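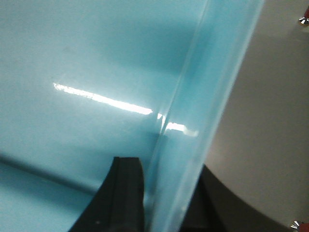
How long must you wait between two coats of gloss paint?
Overnight at least, and longer if the room is cold. The tin often gives a shorter time, but I don't trust it in winter.

Virgil Surdu
I am painting the kitchen cupboard doors in Floststead this week, so I will write my notes in this thread. Maybe they are useful for other people who rent an old house.

First the washing. Kitchen doors have grease on them also where you don't see it, mostly near the handles. I used sugar soap, then clean water, then I left them until the next morning.

Then the sanding. I started with 100 grit and it was too rough, it left lines in the old paint. My neighbour Vasylyna Symonenko told me to go finer and she was right. One whole door I had to do again.

Colour is the hard part. My wife wants grey, I want something more cheerful. We taped two paper samples on the wall by the window and we look at them at breakfast. No decision yet.

Cost until now: 20 dollars for sandpaper and a small foam roller. The brush I already had.

Question for those who know more: do you paint the back of the door first or the front? I did the back first, and now there is a small mark on it from the blocks it was lying on.

Tomorrow the primer on the last two doors, if it doesn't rain. The garage door must stay open for the smell.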